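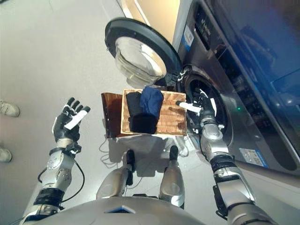 *One hand at the drum, the other raised with fingers spread.*

# Siriwan knitwear descriptions

Product texts for sweaters, cardigans and scarves sold in the Siriwan web shop. Each row is one item with its title, description, fiber content and washing advice. The texts are in English and were written by the shop's own staff.

Version date: 2023-06-26

## Contents

| File | What it holds |
|---|---|
| `items.csv` | almost 2000 items, one per row |
| `care.csv` | washing and drying advice, joined on `item_id` |
| `colors.csv` | the 37 color names the shop uses, with a plain equivalent |

`items.csv` has 12 columns. The ones people ask for most are `title`, `body`, `fiber` and `season`. Prices are left out.

## Color names

The shop likes its own names for colors. "Bisus" is a dusty pink and "Clornuvness" is a gray with a little green in it. Use `colors.csv` if you want to search for pink and find all the pinks. A few older scarves have two colors in one field, split by a slash. These were left as they were.

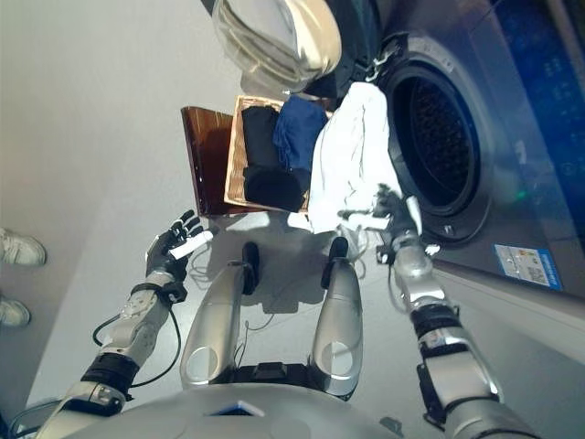 ## Care advice

The advice in `care.csv` follows the sewn-in label. Wool items mostly say hand wash or wool cycle, cold, dry flat. Cotton cardigans can go in with other light colors. Where the description and the label disagreed, the label was kept and the row has `care_checked` set to `yes`.

An empty `dry` field means the label said nothing about drying. It does not mean the dryer is safe.

## Known problems

- Sizes before the December update are in letters only. Later ones also give chest width in inches.
- "Soft" appears in nearly every description and is not much use as a search term.
- Some Brovotent scarves are listed twice, once alone and once as part of a gift set.
- The `season` field was filled in by hand. Light cotton cardigans may be under spring or summer.

## Use

Fine for testing shop search, tagging or spell checking. Please don't repost the descriptions as your own listings.

Corrections go to Aaliyah McIntyre, who maintains the files. Include the `item_id` and the line you think is wrong.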